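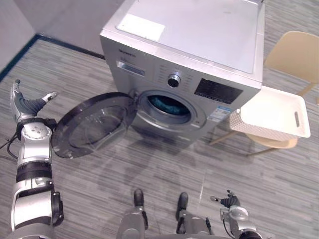 The door open, something blue still in the drum.

I do my laundry in small loads, and my neighbors in Grivlow find it wasteful. I disagree. In January I filled the drum until the door did not want to close, and the shirts came out gray and hard. Now I wash 2 times in a week, 30 minutes each, and I fold everything the same evening.

The quick program is enough for clothes worn one day — for towels I choose the long one. And after the wash, please leave the door open. A closed machine begins to smell. 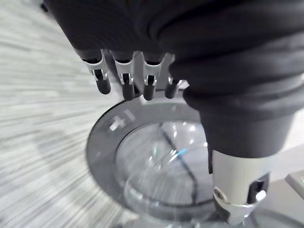
Black fingertips and a wide thumb, from close by.

My old machine cost 396 and I hope to keep it many years more.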